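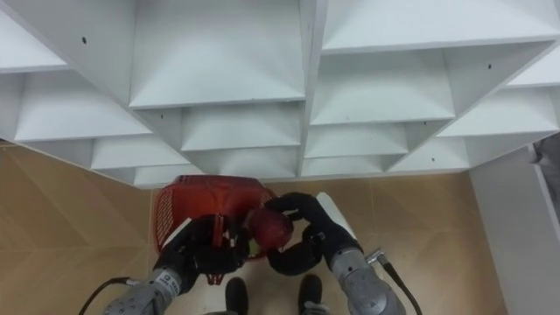

The Tatine Two-Arm Shelf Handling Station is an equipment package for retail, stockroom and training settings where goods of irregular shape are moved between open shelving and a carried container. It is supplied by Fotov and may be seen at work during the November open day at the Ayele demonstration hall. The task presented to visitors is a familiar one from any grocery store: fruit, a red plastic shopping basket, and a white shelving unit divided into open compartments. One hand stays at the basket near its handle while the fingers of the other close in a wide curve over and under a round, dark red fruit. Both hands have several fingers, and no change of tooling is needed between the basket and the goods.

What the station includes

The standard package comprises 2 arms with multi-fingered hands, cabling, the control cabinet and the Zunance operating software. Shelving is not part of the package. Customers may use their own units, provided that the compartments are open at the front and the boards are fixed. Glass shelves and wire racks are quoted separately after a site survey.

Placement positions are stored in the software as a shelf plan. A plan may hold up to 196 positions, and several plans may be kept for one site. Changes to a plan are made by the site supervisor and do not require a visit from Fotov staff.

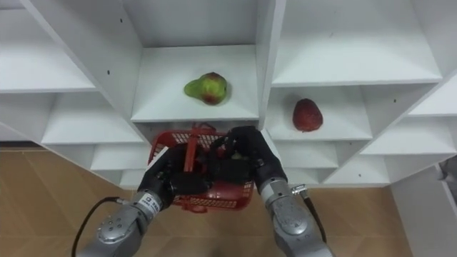 Container handling is set up separately from item handling. The operator selects whether one hand or both should hold the basket during an approach to the shelf, and how close the rim may come to the shelf edge before movement slows. These settings are saved with the shelf plan – they do not carry over when a new plan is loaded.

Open day program

Demonstrations begin at 10 a.m. and at 2 p.m. Each session lasts 40 minutes and is followed by time for questions. Shufen Fu, head of applications at Fotov, will lead the morning session. Kiros Mersha will lead the afternoon session, with additional material on writing shelf plans.

Visitors are asked to remain behind the floor line while the arms are powered. Bags and coats may be left at the front desk. Photography is permitted from the visitor side of the line.

Those considering a purchase may reserve a private appointment with Akosua Essien. Please bring the dimensions of your shelving, including the depth of the smallest compartment, and a list of the items to be handled.

Ordering and service

Stations are built to order. The price covers delivery, installation and operator training for two members of staff. Further training places may be added at the time of order or later. Service agreements are arranged through Mahlet Mamo in the customer office, who can also advise on replacement parts for the hands.

Existing Tatine customers with an earlier control cabinet should contact Hamdia Abera before ordering new hands, as a cable adapter may be required.

Registration for the open day is free of charge. Places in the afternoon session are limited.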